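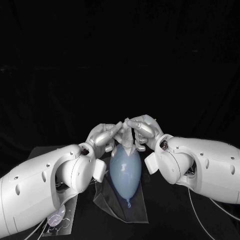 Figure 1. Two-arm station, both hands gripping over the balloon.

Week 7 handout: Loss of grip in two-handed tasks

The Futar station has two arms working over a shared dark surface. The exercise uses an inflated balloon on a cloth, along with flat packaging and a hand tool. The balloon stands in for any soft part that can burst.

Fault summary. In July the station logged a grip fault in which one hand let go while the other kept pulling. The Devell controller treats each hand as a separate axis group. When the right hand reported a stale force value, its group went to a safe open state. The left group had no fault of its own and carried on with its path. The part swung free and the arm reached its soft limit before the stop came in. 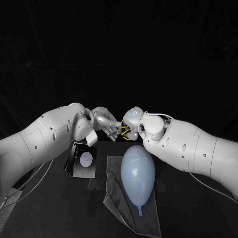 Tools make the same fault more serious. An open hand is a safe state for a hand holding nothing. It is a poor one for a hand holding something pointed above a part. The hazard sheet must list the safe state for each held object separately, and a drop must be entered as a hazard in its own right.

Timing. The force value is refreshed every 25 ms. The watchdog was set to 400 ms, a figure carried over from a single-arm cell. After the fault it was reduced to 80 ms. A shorter setting gave nuisance stops during calibration.

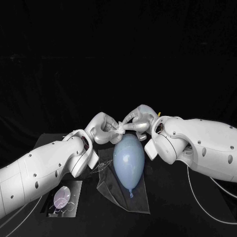
Alhassan objected that a shorter watchdog treats the symptom, and that the two groups should have shared one stop signal from the start. The objection is sound. The Nenullow lab wiring now links both groups, so a fault in either one holds both hands closed and freezes both paths. The watchdog change was kept as well.

Holding closed has its own cost. A frozen grip on a soft part keeps its last force, and the operator must release it by hand command from outside the guard.

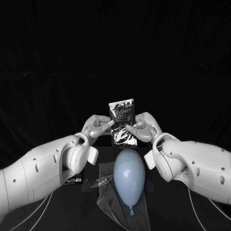 Thin packaging gives a weak force signal, and the controller can read a good grip as no contact. Do not lower the contact threshold to clear this warning. Record it and reduce the closing speed.

For the lab, work through the following:
1. Draw the fault tree from stale force value to soft limit.
2. Mark where the shared stop breaks the chain.
3. State the safe state for each held object.

Sheets without item 3 will be returned unmarked.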